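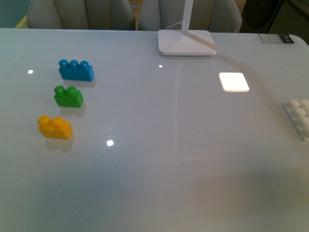 Are you the people with the bricks? A visitor asked us that at our open house in May, before we had our coats off, and we have never come up with a better way to start this page.

Home | About Us | Our Method | Join | Contact

Yes, we are! Skovonness is a small robotics company in Ulesham, six of us at last count, and we study how a robot can learn to put things together by being shown, with a person guiding its arm through the job. Toy bricks suit us very well, as a stud either lines up or it doesn't.

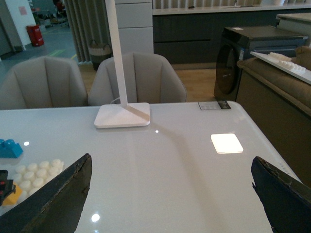 The work table, seen from the wrist.

Our method is called Atau. It leans on the close view from the wrist for the last little stretch of a placement, and uses the wider view from the head for everything before that. With 74 demonstrations it learned to seat a two-stud brick on a plate, and then we moved the lamp and had to think again (we are still rather fond of that lamp). Four of our partner schools now run it in their own classrooms - and they write to us often, which we love.
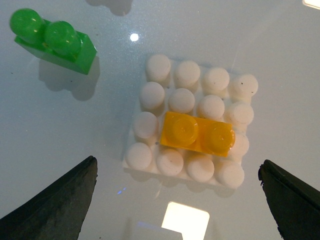

Does Atau cope if the plate is turned between tries? Small turns, yes, and larger ones are what we are working on now.

Page updated October 2020

Comments

karamanlidis: Will you share the demonstrations, or only the trained model?

Skovonness: Both, once we have tidied the files!

brickmom: My son would like a job with you. He is 6.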